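4.2 Storing the spare packs

We should say a little more about how the replacement packs were kept before they were ever put into a laptop, as several kind readers of our first draft asked about this and it does turn out to matter a good deal. The study used 72 packs in all, of which 38 were sold under the Carkadow name and the remainder under the Kalter name, and every one of them was bought over the counter at Harries in the same way that an ordinary customer would buy one. 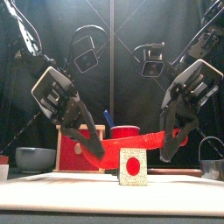
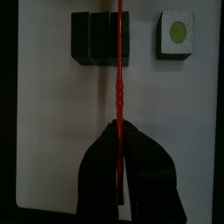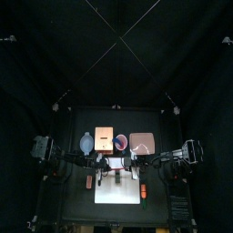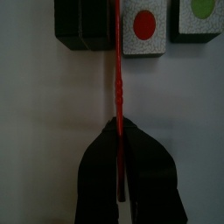

Figure 3. First and third: two robot arms above a tabletop. Second and fourth: a row of three blocks against a pale surface.

On arrival each pack was given a number, weighed, and left overnight to come to room temperature. We then measured its voltage without a load and wrote the reading in the log, together with the date code on the label where we could make it out (on a fair few of the Kalter packs the ink had rubbed and we had to leave the column blank). Packs were next sorted into two groups. The first group was charged fully and the second was brought to a little under half charge, a level often suggested for batteries that are going into a drawer for a while. Both groups went into the same cupboard, on the same shelves, and stayed there for 90 days.

We had hoped to keep a third group at a cooler temperature, and we are still rather sorry that this was not possible. The only refrigerator large enough was needed for other work from June onwards, and moving packs in and out of it would have brought in condensation, which we were anxious to keep well away from the contacts. Readers with more space than we have may like to take this up, and we would be very glad to hear from them!

At the end of the storage period the voltage was read again, and each pack was charged on a Wukell bench charger and run down at a steady 900 mA until its own protection circuit cut in. We did this twice for every pack and kept the second result, because the first run after a long rest tends to come out slightly low and is a poor guide to what the owner would see in daily use. The charge delivered was compared with the capacity printed on the label, and it is this comparison, expressed as a share of the printed figure, that we carry forward into the next section.

Two practical points are worth passing on. The plastic latches on the Carkadow packs are stiff when new, and we found it easier to seat them with the laptop face down on a folded towel. Secondly, the charge gauge shown by the laptop was often quite wrong for the first cycle or two, so we took no readings from it at all and relied on the bench meter throughout. Brahim Ashour checked the meter against a reference cell each morning before testing began, and his notes were kept with the main log. Any pack whose two voltage readings disagreed with the written record was measured afresh before it went on to the charger.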